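多中心前瞻性研究公布中期结果：治疗间期骨髓微小残留病监测用于儿童急性髓系白血病分层

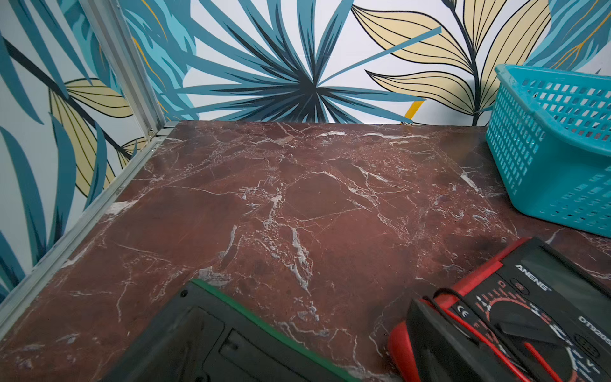 红褐色大理石纹桌面，带白色与浅灰色纹理。

由Stotier儿童血液中心牵头的一项前瞻性研究于周四在院内学术会上公布中期结果。研究对象为新诊断的儿童急性髓系白血病（AML）患者，急性早幼粒细胞白血病、唐氏综合征相关髓系白血病及继发于既往放化疗的病例不在入组范围内。研究的主要目的，是评价诱导治疗后不同时间点的流式细胞术微小残留病（MRD）检测结果能否在细胞遗传学分组之外提供独立的预后信息。

参与单位共4家，除牵头单位外，另有Pesex医院、Rees儿童医院和Stinard血液病研究所。中期分析纳入可评估患者76例，均完成至少两个疗程的诱导治疗，并在规定时间点留取骨髓标本。因标本量不足或首管稀释明显而无法判读者，按方案规定不计入可评估人群。

检测方面，各中心采用统一的多色流式抗体组合，同时应用白血病相关免疫表型（LAIP）和“偏离正常”（DfN）两种分析策略。MRD阳性的判定阈值设为0.1%，低于该阈值但可重复识别的异常细胞群单独记录，不参与主要分析。标本由各中心本地上机，原始数据文件上传至Stinard血液病研究所进行集中复核，复核人员对患者的分子学结果及临床转归不知情。本地判读与集中复核不一致时，以集中复核结果为准，并在数据库中保留两次判读记录。

研究组报告，首疗程诱导结束时MRD阳性患者的无事件生存情况劣于阴性患者，这一差异在第二疗程结束时更为明显。首疗程后阳性、第二疗程后转阴的患者，其早期复发情况介于持续阴性组与持续阳性组之间。由于该亚组病例数较少，随访时间尚短，研究组未对其给出正式的风险比估计，仅在附表中列出事件数。

在细胞遗传学分组内部，MRD的提示作用并不一致。核心结合因子相关AML患者中，第二疗程后流式MRD阳性者有5例，其中部分病例的融合基因转录本水平同步下降，流式与分子学结果出现不符。研究组认为，该类患者应以定量PCR的动态变化为主要依据，单次流式阳性不宜直接作为升高危险度的理由。KMT2A重排患者的免疫表型在治疗过程中漂移较多，单核系分化明显的病例尤其如此，仅依靠初诊时确定的LAIP容易漏检，需要结合DfN策略并扩展单核系标志。

FLT3内部串联重复（FLT3-ITD）阳性患者在本次分析中单独列出。此类患者在确诊后加用酪氨酸激酶抑制剂，具体用药由各中心按方案执行。研究组指出，加药后骨髓细胞形态可出现分化样改变，给形态学缓解的判断带来困难，也会影响流式设门。对于这部分标本，集中复核时增加了CD34阳性细胞比例与成熟单核细胞比例的并列记录，以便后续回顾。

标本质量是会上讨论较多的问题。方案要求MRD检测使用骨髓穿刺首次抽吸的标本，但在诱导治疗后骨髓增生低下的情况下，部分中心优先将首管用于形态学涂片，导致送检流式的标本外周血稀释。Rees儿童医院在会上介绍了其操作流程调整：穿刺前由检验科与临床科室确认分管顺序，流式标本管提前标识，形态学涂片使用首管中的少量骨髓液直接推片，剩余部分送流式。该院同时在报告单中增加了稀释程度提示项，参考指标包括肥大细胞、有核红细胞及CD16表达的成熟粒细胞比例。

在采样时间上，方案规定首疗程后骨髓评估应在化疗开始后的固定窗口内进行，如外周血细胞计数未恢复，可在1周后复查一次。Pesex医院的数据显示，窗口期内采样与延迟采样的标本在再生骨髓背景上存在差别，后者CD34阳性的正常前体细胞比例较高，低水平异常细胞群的识别难度随之增加。研究组拟在下一版方案中明确：延迟采样标本如出现接近阈值的结果，应由两名判读人员分别设门后再出具报告。

关于异基因造血干细胞移植的指征，现行方案仍以细胞遗传学高危及第二疗程后MRD持续阳性为主要依据。中期分析没有触及方案预设的提前终止界值，治疗分层标准暂不更改。已接受移植的患者将继续收集移植前最后一次MRD结果，供主要终点分析时使用。目前进入移植前评估流程的患者有9例，其移植相关数据未纳入本次报告。

毒性方面，诱导期的主要不良事件为中性粒细胞减少伴发热、血流感染及黏膜炎，类型分布与方案预期相符。侵袭性真菌感染按确诊、临床诊断和拟诊三级分别登记，各中心预防用药种类有所不同，研究组未做中心间比较。蒽环类药物累积剂量及超声心动图随访数据仍在录入，计划与晚期毒性资料一并分析。

研究组同时说明了本次分析的局限。其一，样本量有限，罕见遗传学亚型无法单独评价。其二，随访时间不足，总生存数据尚不成熟，目前所列生存曲线仅反映早期事件。其三，二代测序MRD仅在部分中心开展，检测平台与测序深度未统一，相关结果作为探索性内容保存，不用于临床决策。

研究将继续入组。下一次数据核查定于10月进行，内容包括骨髓标本管顺序登记的完整性、集中复核的时限以及失访病例的处理。更新后的抗体组合说明和设门示例将先行发送至各参与中心的流式实验室，新版报告单模板随同下发。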